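Hultow Flat and Fitted Sheets for Residential Facilities

Item group: Bed linen, institutional
Supplied by: Pirkum Linen and Bedding
Page last revised: 2018-10-05

Overview

The Hultow sheet is made for student residences, training centers, guest houses and other facilities in which beds are changed often and by several different people. It is sold as a flat sheet, as a fitted sheet and as a set with one or two pillowcases. The range replaces the earlier Pal sheet, which remains available only to customers who hold an open order.

The fabric is a plain-weave blend of cotton and polyester. It is lighter than the Pal fabric and takes less time in the dryer. Customers who prefer a heavier sheet should ask for the Jumix line, which is cut to the same dimensions and can be stored on the same shelves.

Sizes

Flat and fitted sheets are available in twin, extra-long twin, full and queen. Each size is identified by a colored thread sewn into the bottom hem, so that a folded sheet can be sorted without being opened. Fitted sheets carry the same thread at the foot end, on the inside of the elastic.

Before ordering, measure the mattress itself. Mattresses in older residences frequently differ from the size given on the bed frame, and any topper or protector must be included in the depth. Pirkum does not accept the return of fitted sheets that have been laundered, even where the size was ordered in error.

Colors

The standard colors are white, ivory, gray and navy. Each dye lot is numbered on the carton label. Small differences between lots are normal, and facilities that place two beds in one room may wish to draw both sheets from the same lot. Orders for special colors are accepted once a year, in April, and are made up after the order has been confirmed in writing.

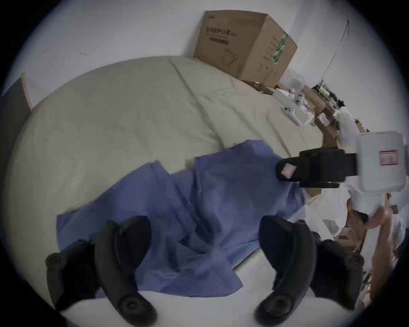
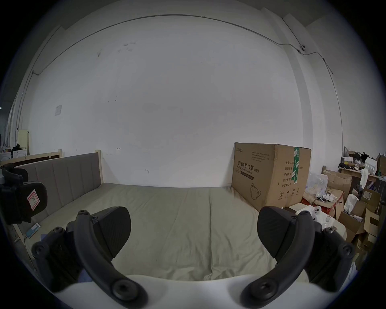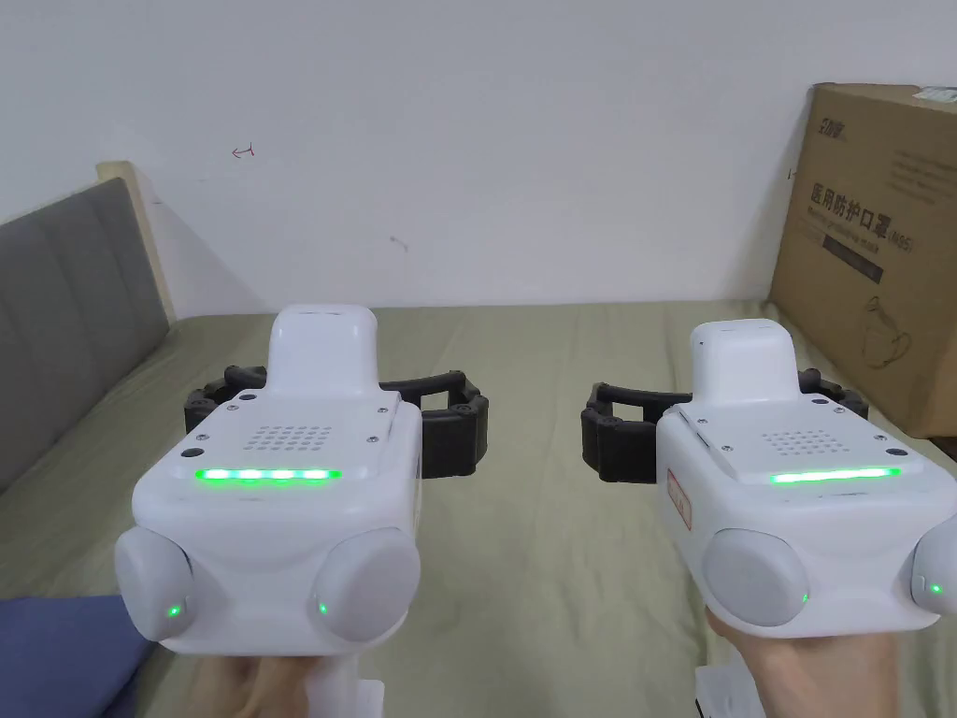 Washing and drying

Wash all new sheets once before use. Sheets should be washed separately from towels, which shed lint and add weight to the load. Use warm water and a mild detergent. Chlorine bleach may be used on white sheets only, and no more often than the stain requires; repeated bleaching weakens the hem thread and makes the size marking difficult to read.

Tumble dry on medium heat and remove the sheets promptly. A sheet left in a hot drum will set its wrinkles, and a second drying does little to remove them. Where an ironer is used, feed the sheet with the wide hem first. Fitted sheets should not be passed through an ironer.

Fabric softener is not recommended. It leaves a coating that reduces absorbency and, in the experience of our laundry advisers, causes more complaints from residents than the stiffness it was meant to cure.

Making the bed

Place the fitted sheet on the two corners at the head of the bed, then draw it toward the foot. The corner pockets are deep enough to turn fully under the mattress. If a corner lifts during the night, the usual cause is that the pocket was stopped at the side of the mattress and did not reach the underside.

For a flat sheet used as a bottom sheet, allow equal overhang on both sides and tuck the foot before the sides. The wide hem belongs at the head. Facilities that train new housekeeping staff may request a printed guide from Zarmeena Magsi in Customer Training — the guide is free with any opening order and may be copied for internal use.

Planning your stock

Many residences keep three sets for every bed: one in use, one in the laundry and one on the shelf. Those who send linen to an outside laundry should consider a fourth set, particularly where collection is less frequent than once a week. Replacement purchases are easier to manage when each year's stock is marked with a laundry pen on the inside of the hem.

"We used to reorder when the shelf looked low, and we were always short at the start of term," writes Laiba Usmani, who oversees housekeeping for a group of training residences. "The size threads have helped a good deal with sorting. I would still like to see the twin and extra-long twin threads made less alike."

This comment has been passed to our sewing department, and a change to the extra-long twin thread is under review.

Ordering

Sheets are packed 6 to a carton, one size and one color per carton. Cartons cannot be mixed. Orders of 80 cartons or more are delivered on pallets and require a loading dock or a vehicle with a lift gate on site; please state which applies when the order is placed. Smaller orders are shipped by parcel carrier.

The catalog number for the full range is 841, followed by the size and color codes shown on the order form. Pillowcases ordered separately use the same color codes.

Swatches are available without charge to institutional customers. Requests should name the facility and give a delivery address — swatches are not sent to post office boxes.

Claims

Report shortages and damaged cartons within six working days of delivery, and keep the carton label. Seam faults are covered for one year from the date of invoice. Fading, shrinkage caused by high-heat drying and damage from bleach are excluded.

Contacts

New accounts: Nuria Yilma
Existing orders and delivery: Yasir Janjua
Claims and returns: Chutima Thammasiri
Training materials: Zarmeena Magsi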